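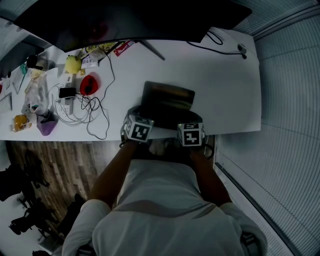 Slide 1: white desk, left side, cables and snacks-or-whatever packets included.

OK, hi everyone, I'm Carleen. Let this one sit up there a second — people always start laughing at the cables.

Ask the room: who has a power strip ON the desk? Hands up. Mine lived there for 5 years, so no judging!

Point out the black tangle running to the front, then the white loops next to it. Those are what we sort first. The red mouse stays, obviously (I love a red mouse).

Mention Saskia's 30-minute rule — one side of the desk, then stop. Sip water. Next slide is the drawer.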